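4. Drive Handling During Decommissioning

4.1 Scope of the work

The second part of the study concerns what happens to drives between the moment a chassis is taken out of service and the moment each disk is logged, sorted and either returned to stock or sent for destruction. Most published work on storage reliability stops at failure in service. Drives that leave a rack in working order are treated as a bookkeeping matter, and the handling itself is seldom described. Our interest is in the handling, and in particular in how the carrier - the tray in which a 3.5-inch drive is mounted - affects the time taken, the condition of the parts and the accuracy of the records.

The material comes from the decommissioning program at the Stockdale site, which began in March and covered 467 chassis of mixed age. The chassis came from three tenants and had been bought over several procurement rounds, so that carriers of differing design were often found in the same row. From the full population we drew 2,000 drives for close study. Drives were selected by chassis and bay, with the selection list drawn up before the racks were opened. Where a listed bay held a blank filler, the next occupied bay in numerical order was taken in its place.

All work was carried out in the receiving hall at Stockdale, with each chassis placed on a bench before any bay was opened. The working procedure was written by Laurinda Vilela and revised once, after the first week, when it became clear that the original order of steps made it possible for a drive to be scanned before its bay number had been recorded. Only drives handled under the revised procedure are included in the sample.

4.2 Carrier types

Carriers were sorted into 6 classes according to three properties: the type of release, the form of the side rails and the method by which the drive is held. Class names follow the inventory codes used in the Skendilow register and carry no meaning beyond that. Classes A and B have a hinged front lever that also acts as a cam, pushing the tray out of the backplane connector as it opens. Classes C and D have a latch that frees the tray without moving it, so that the full force of separation has to come from the pull. Class E has a captive screw. Class F has neither lever nor screw and is retained by friction and a spring tab.

The distinction between cam and non-cam release matters more than we expected at the outset. In a cam design, the connector is already separated when the tray begins to travel, and the tray can be drawn out with little force. In a non-cam design the connector and the rails resist together. The resistance then falls sharply as the connector parts, and a tray that has been pulled hard tends to lurch forward. Marks on the rails and on the lip of the bay were found mainly in Classes C and D.
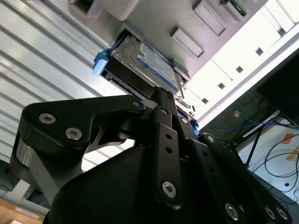

Figure 3. Hard disk drive in its tray, partly inserted in the chassis.

Angle of travel is the second source of trouble. A tray that leaves its guides before it is fully clear of the bay is free to rotate about its inner end, and the rear corners of the drive can then come into contact with the chassis. In Figure 3 the drive is at a tilt while still partly inside the chassis, with the light blue latch protruding at one end of the tray. At this position the weight of the drive is shared between the support under the tray and whatever part of the rail remains engaged. If the tray is turned further before it is clear, the load passes to the rail alone. Slotted side rails are less forgiving in this respect than plain ones, as the edge of a slot can catch on the guide and hold the tray at an angle. We recorded this kind of catch in 60 removals.

The procedure therefore calls for support from below at the point where the tray is half drawn, and for the tray to be held level until its rear edge has passed the lip of the bay. The latch is to be used for release only. It is not to be used as a handle once the tray has started to move. In several carrier designs the latch is a separate plastic part held by a single pin, and it will not carry the weight of the drive for long.

4.3 Labels and identification

Every drive was identified by the serial number on its product label and by a second code assigned at Stockdale. The position of the label proved to be of practical importance. On most drives in the sample the main label covers the greater part of the top surface, and it can be read only when the tray is well out of the bay. A smaller number of drives carried a duplicate serial on the end face, where it could be scanned with the tray drawn only a short distance.

Labels carry more than one barcode, and the codes are often set close together. Scanning at an oblique angle gave frequent misreads, most of them cases in which the model code was captured in place of the serial number. The register software does not reject a model code, as the field accepts any string of the correct length. The fault was found by Graham Naylor during reconciliation, when several drives in one batch appeared under the same identifier. The batch was rescanned in full. From then on, drives were laid flat on the bench mat before scanning, with the label facing up and the connector end away from the operator.

Carriers were not treated as identifying. A carrier may be marked with a capacity or a slot number, but trays are exchanged freely during the life of a chassis, and we found many cases in which the marking on the carrier did not agree with the drive inside it. The Clokley audit of the same tenants had relied in part on carrier markings, and this accounts for some of the disagreement between its totals and ours.

4.4 Sorting and storage

After scanning, drives were sorted into three streams: reuse, wipe and destroy. The stream was set by the tenant's instruction where one existed and by age and model where it did not. Drives in the reuse stream stayed in their carriers. Drives in the other two streams were removed from the carriers, and the carriers were kept apart by class.

Removing a drive from its tray is the slowest single step in the process. Trays with side screws require the operator to turn the assembly over at least once, and the screws are small enough to be lost in the foam of the bench mat. Screws were collected in shallow dishes, one to each carrier class, and were returned with the trays. Snap-in trays are faster to empty, but the side pins wear with repeated use. We rejected trays in which a pin had lost its shoulder or in which the frame had taken a visible bend.

Drives awaiting transport were placed on edge in slotted foam cartons supplied by Gillosik. Two sizes of slot were in use, one for bare drives and one for drives in carriers. Bare drives placed in the wider slots could lean against one another, and cartons packed in this way were unpacked and filled again. The outside of each carton was marked with the stream, the class of carrier where present and the first and last Stockdale codes. No carton held drives from more than one tenant.

4.5 Condition of parts

Parts were inspected at the bench on removal and a second time when the cartons were closed. The inspection was visual and covered the connector, the casing, the label and, where present, the carrier. Faults were entered as free text and coded afterward by two readers working separately. Where the two codes differed, the entry was read again and settled by discussion.

The most common entry was light scoring of the side rail. This is an expected result of use and was not counted as damage unless the rail no longer ran freely in its guide. Latch damage was less common and took two forms: breakage of the pivot, and permanent bending of the latch body where it had been used to carry the drive. Connector damage was rare. All of the connector faults were found in chassis that had been moved between sites before decommissioning, and it is not possible to say from our records whether they date from removal or from the earlier transport.

Label damage deserves a separate note. Where a label had lifted at a corner, it tended to fold back on itself as the tray passed the lip of the bay. A folded label could usually be smoothed and read, but in a few cases the barcode was torn through and the serial had to be keyed by hand. Hand-keyed entries were checked by a second person before the drive was assigned to a stream. The register as used in this section is the version closed on June 18, 2026; corrections made after that point are not reflected in the tables.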